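Dostoter Open Day Guide, Section 5: Running the Simulated Room Demo

I've now run this demo for visitors in the Gevden lobby more times than I planned to, and most of what follows is stuff I scribbled on the back of the sign-in sheet. If you've got the Dostoter app installed and the two-arm robot loaded (Section 4), you're ready. Give yourself half an hour before the doors open. I start at nine and I still end up rushing!

Before you begin

You'll need the demo computer, the big wall screen, a second monitor for yourself, and the Jestuvden room file. The room file is 2,670 MB, so copy it over the night before and don't try to pull it down on the lobby wifi. I did that once in May and spent the first tour talking about the carpet.

Caution: Close everything else on the computer. The room and the wrist views together are a lot for it to draw.

Starting the demo

1. Open the app and pick Jestuvden from the room list. Wait for the progress bar to go all the way across, then wait a bit more (it says it's done before it's done).

2. Press Reset Arms. Both arms should go to the ready pose. If only one of them moves, press it again.

3. Switch your own monitor to Wrist View and leave the wall screen on Head View. People like the big picture of the room, and you need the close one. 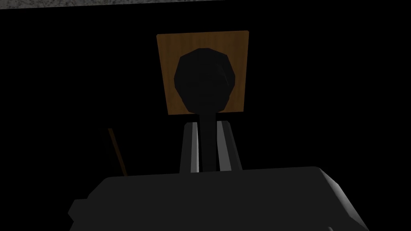

4. Turn the arm speed down to 5. The default is fine for us, but first-time visitors can't follow it, and kids especially want to see each move start and stop.

5. Set the pause timer to 2,000 milliseconds. That gives you time to say a sentence between moves without talking over the next one.

Note: If you change the speed after setting the timer, the timer goes back to zero. Always do speed first. I've asked for this to be fixed, so check your version.

Showing the room

6. Go to the wall screen and talk people through what the robot sees. I keep this part short and let them ask questions.

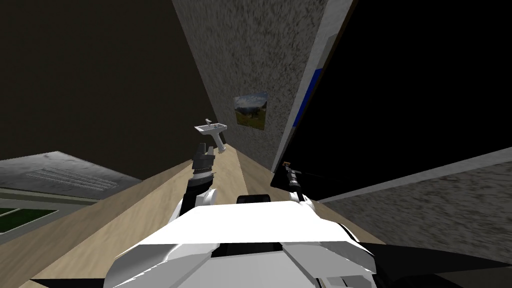 The question I get more than any other is why the room is crooked. The head view tilts along with the robot's head, and we leave it that way on purpose so visitors get the real operator's view. Once folks know that, they start finding their way around on their own. I like to ask the kids to find the sink first, then the little landscape picture on the wall to the right of it, and by then they've stopped tipping their heads sideways (mostly). If you have a group that really can't stand the tilt, there's a Level Horizon box under View, but the arms look a bit odd with it on.

7. Point out which arm is left and which is right before anything moves. On the controller, left stick is left arm. Say it twice!

8. Hand the controller to a visitor if they'd like a turn. Keep the spare one in your own hand so you can press Hold.

Caution: Hold stops both arms. Release lets go of whatever the grippers have. The two buttons are right next to each other, and I have hit the wrong one in front of a full lobby. Put a piece of tape on Release.

Using the wrist view

9. Swap the screens so the wrist view goes up on the wall. The view is dark, so warn people and ask whoever is nearest to dim the lobby lights.

10. Nudge the arm in small taps. Long presses make the close-up view swing around, and a couple of visitors have told me it made them queasy.

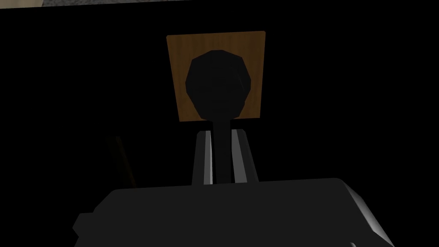 11. Swap the screens back when you're finished. Don't leave the wrist view up while you take questions, or they'll all be about the dark.

12. Put the speed back where your next group needs it, and remember the timer.

Finishing with the two-arm part

I save this for last. Bring the head view back, let one arm do the holding, and use the other one to show how far it can reach on its own. The Chang controller has a Link Arms switch on the back; make sure it's off, or both arms will try to move together.
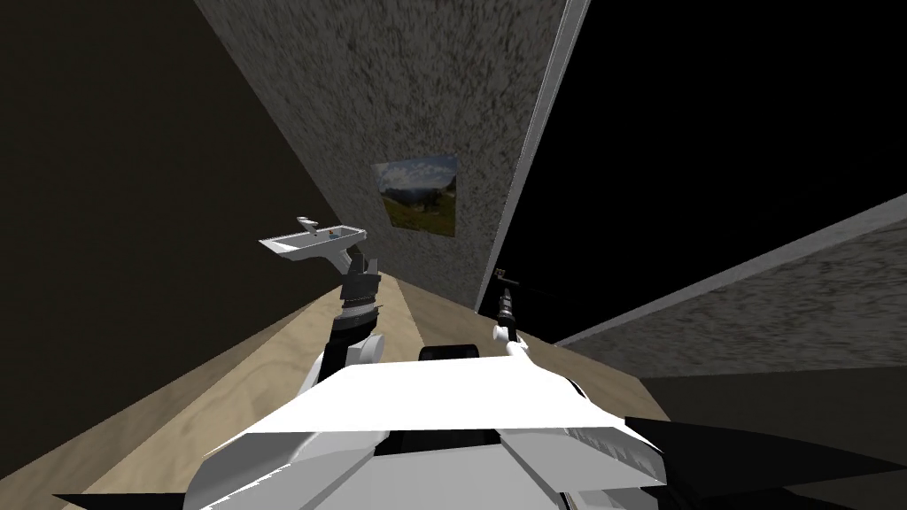

Head view: left gripper holding the white tray, right gripper empty.

13. Let people look for a minute before you move anything else. There's a small blue-and-white item in the tray, and somebody in the group usually wants to be the one to spot it.

14. Press Hold, then End Session. The app asks for a session name. I just use the start time.

If something goes wrong

Screen freezes: wait for a slow count of ten. If it's still stuck, restart the app, not the computer.

Error 113: the controller has gone to sleep. Press any button on it, then press Reset Arms.

Arms won't respond: check that Hold isn't still on. It's nearly always Hold.

Spare batteries are in the top drawer of the front desk, and the charger lives behind the wall screen. Please put it back when you're done with it.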